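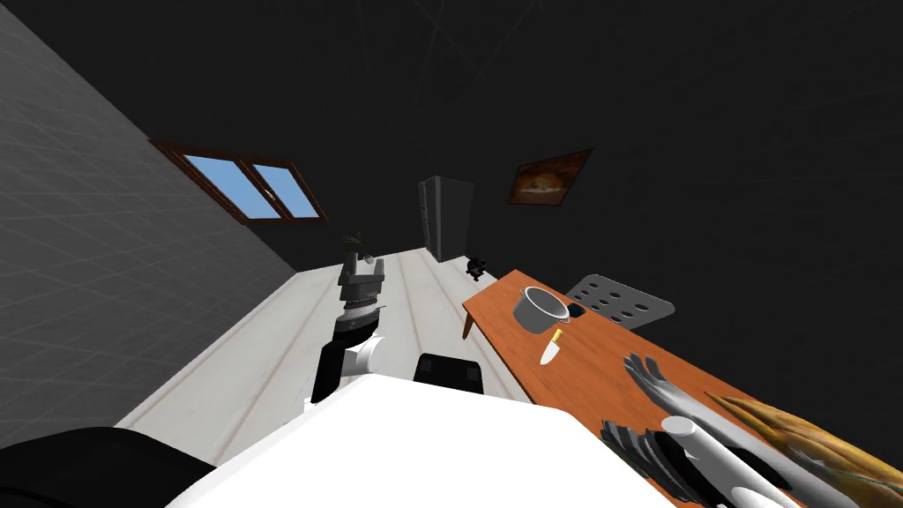

Les anciens n'ont pas tous envie de remonter dans les camions, même pour une journée, prévient Cletus Mbeki. Il sera pourtant présent en septembre à Skiststead, où l'amicale de la compagnie de transport 824 tient son rassemblement.

La rencontre doit réunir 20 vétérans, dont 14 ont servi au dépôt de Kosta pendant leur service. Les autres sont passés par l'unité plus tard, à l'atelier ou aux transmissions. L'accueil se fera à partir de 9 heures dans la salle Alcantara, avec un café et la remise des badges.

La matinée sera consacrée aux témoignages. Lyle Sorensen lira des passages du carnet qu'il tenait pendant les convois de nuit. Il y parle surtout des pannes, du courrier en retard et des gardes sous la pluie. « J'avais 20 ans, j'écrivais pour ne pas m'endormir », explique-t-il. Le carnet sera ensuite numérisé et une copie remise aux familles qui en feront la demande.

Deux camions d'époque, remis en état par l'atelier Werkano, feront l'aller-retour entre la salle et le monument aux morts après le déjeuner. Les participants qui préfèrent marcher partiront à 14 heures. Le dépôt de gerbe sera suivi de l'appel des noms des disparus de la compagnie.

Mbeki, lui, ira à pied. Il a conduit pendant toute son affectation et dit ne garder aucun bon souvenir de la cabine.

L'amicale recherche encore des photographies et des lettres de l'époque de Kosta. Les documents peuvent être déposés à l'accueil le jour même ; ils seront rendus à leurs propriétaires avant la fin de l'année. Le repas est à réserver auprès de l'amicale, l'accès aux lectures est libre.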